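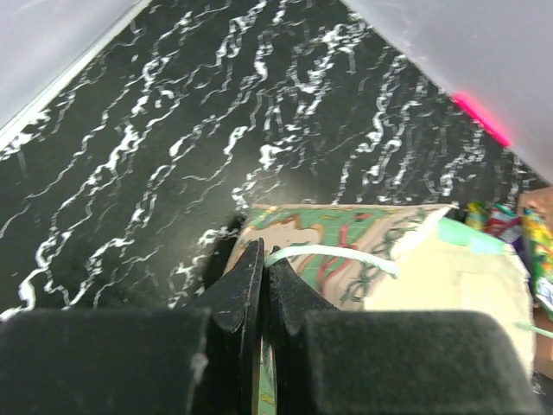
*White on black, streaks running down to the left. I want this on paper!*

# White veins on black paper – who has managed it?

### pondweed_press – 2022-12-12

Hello all! I've been marbling paper since March and I am completely hooked. My shelves are full of combed patterns and I've used up every bit of washing line in the house. What I can't get right is the thing at the top of this post: thin white ribbons on a proper black ground, some bright, some going off into grey, all wandering in the same direction without ever quite being parallel. I'd love it for endpapers.

My set-up at the moment:

- carrageenan size, left overnight in the fridge
- acrylics thinned with water, plus a drop of surfactant in the white
- black paper from Lullby, their shade 831, brushed with alum and dried flat under a board

The white spreads nicely for a moment and then most of it sinks. I can see it lying on the bottom of the tray like spilt flour. What does get on to the paper looks lovely wet and then dries to a sort of dishcloth grey. I also get a cloudy bloom all over the black, which I think is the alum, but I'm not certain.

Is it the paint? The paper? Me? I'm happy to be told it's me.

### gallnut

It's the paint, mostly. White is a heavy pigment and it will sink in a thin size, full stop. Make your size a bit thicker and skim it just before you throw the colour. You also want the white to be stronger than you'd think. People thin it to the same milk-like state as their blue and then wonder where it went.

The cloudiness is the alum, yes. You're brushing on too much. On cream paper you'd never see it. On black you see everything.

### tidemark_and_sons

Going to disagree with the whole approach, sorry pondweed! Don't use black paper. Use a decent white or cream sheet and make the black on the bath. Throw black first, lots of it, until the surface is covered and it starts to crowd. Then sprinkle clear surfactant water (no pigment in it) to open up veins. The veins show the paper underneath, so your white is as bright as the sheet is. Nothing sinks, because there is no white in the tray to sink.

I did a whole run of box linings like this and they came out so crisp I walked round the house showing people.

### gallnut

That gets you veins, but they're hard-edged. Look at the streaks pondweed is after. There's grey in between the bright bits, thin lines weaving through the thicker ones. Clear water gives you paper or black and nothing between.

### tidemark_and_sons

So throw a grey as well! Black, then grey, then the clear. The grey gets squeezed into thin lines by whatever comes after it. That's how every vein pattern works, whatever the colours are.

### pondweed_press

Oh this is brilliant, thank you both. I'd never thought of making the ground on the bath. It seems so obvious now that you've said it and I feel slightly daft for having bought a whole packet of black.

Question for tidemark: how do you get the direction? When I sprinkle, I get round stones. I like stones, I've made plenty of them, but these want to be long and wavy.

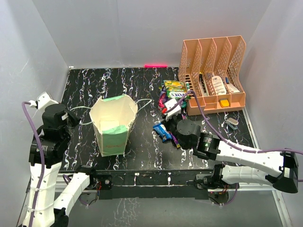
I tried dragging a stylus through last night, up and down the tray the way you'd start a combed pattern, and it came out much too tidy. It looked like a ploughed field. Then I tried tipping the tray a little, and that was more promising, although I got size on the floor and in one slipper. The best corner of the sheet was where I'd laid the paper down badly and it had shuffled sideways. So maybe the answer is in the laying? I've read a bit about Spanish wave, where you rock the sheet as it goes down, but I've only seen it done over stone patterns in reds and blues, and I don't know how it behaves with this much black.

Also, does anyone have a view on the Tang concentrate for opening veins? I have a bottle and I've been scared of it.

### small_hours_binder

Tang is fierce. Use one drop in a jam jar of water and test it in a saucer of size first. If the colour runs away to the sides like it's been shouted at, dilute again. I like it very much once it's tamed, and a bottle lasts for ages.

For direction, I blow. Seriously! Get down low at one end of the tray and breathe along the surface, slow and steady, as if you were cooling soup. You get long lazy ribbons with kinks in them. A drinking straw gives you more control, but the ribbons come out narrower. I'd use the straw for the thin grey threads and plain breath for the rest.

### gallnut

Blowing is fine for suminagashi on plain water. On thick size it barely moves anything. You'll go dizzy before you get a ribbon.

### small_hours_binder

My size is thinner than yours, I expect. I've never gone dizzy. I've got a folder full of blown sheets, so it clearly moves *something*.

### gallnut

Fair enough. If you work with a thin size then I can see it. But pondweed's problem was white sinking in a thin size, so she or he can't have both.

### small_hours_binder

Unless there's no white in it, which was tidemark's whole point :)

### gallnut

Hm. All right, yes.

### oakandoxgall

Lovely thread. I'll put in a word for the black paper, as it's taking a beating.

Black made on the bath is only ever as good as your throw, and a large flat area of it shows every speck of dust and every bubble. You'll also find that a heavy black layer can rub off on your fingers months later if the alum was patchy. For endpapers, which get handled every time the book is opened, that matters a lot. Dyed black paper can't rub off in the same way. It's black all through.

What I do for the white on black:

1. Alum weaker than usual, sponged on in one direction and then the other, wiped along the edges where it pools.
2. Size on the thick side, at room temperature. Straight out of the fridge it will make your colour crawl and pull into star shapes.
3. Two whites. One strong, one let down with plenty of water. Throw the weak one first and the strong one over it. The weak one becomes your grey.
4. Draw a single wide-toothed rake across, slowly, with a wobble of the wrist. Teeth set 3 cm apart, no closer.
5. Lay the sheet from one corner and don't dither.

The wobble is what cures the ploughed field. I practised it over an empty tray while the kettle boiled and felt very silly, and it did help.

The bloom won't go away completely, but a light burnish once the sheet is fully dry brings most of the black back. Back of a spoon through a piece of baking paper.

### tidemark_and_sons

Good point about rubbing, I'll give you that one. I wax mine, which fixes it, though it's another job. For linings it hardly matters, as no one strokes the inside of a box.

Still think the bath method is the better place to start. If a sheet goes wrong you've lost a cheap piece of paper. 831 isn't cheap!

### pondweed_press

It is not! I've got 12 sheets left and I've been looking at them the way you look at the last of the good biscuits.

So here's the plan. I'll do a morning of each. Tidemark's method first, on offcuts of cartridge, with black, grey and tamed Tang. Then oakandoxgall's two whites on the real thing, once my wrist has learned to wobble. I've cut down an old Oso comb by pulling out every other pin, so that should do for the wide rake. And I'll be blowing on at least one of them, because I can't resist.

I'll be at the Trollonberg marbling weekend in March as well, so I can bring the results for anybody who wants to poke at them and argue in person. I'm after a lift from the station if anyone is driving, I'll have a flat parcel and not much else. I'm also bringing spare combs for the swap table, two of them hardly used.
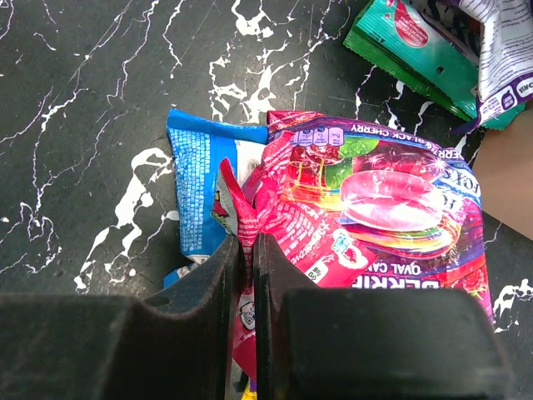
### small_hours_binder

I'm going to Trollonberg! I can do a lift, message me. There's room for a flat parcel as long as it doesn't mind sharing with a nipping press.

Put me down for one of the combs too, if it's a fine one. I've been making do with pins through a strip of card and it's on its last legs.

### oakandoxgall

Can't make the weekend, sadly, but please post scans before and after burnishing. I'd like to know how 831 takes it. I use a softer black sheet and I've wondered whether a harder surface would polish up better or just go shiny in patches.

### gallnut

I'll be there. Bring the blown one. I want to see it before I take anything back.

And pondweed, let the size warm up. Oak's quite right about the stars, and I should have asked about the fridge at the start.

### pondweed_press

Size is out on the side now, warming up under a tea towel. Cartridge is cut, black is mixed. I'll put scans up when the first lot are dry!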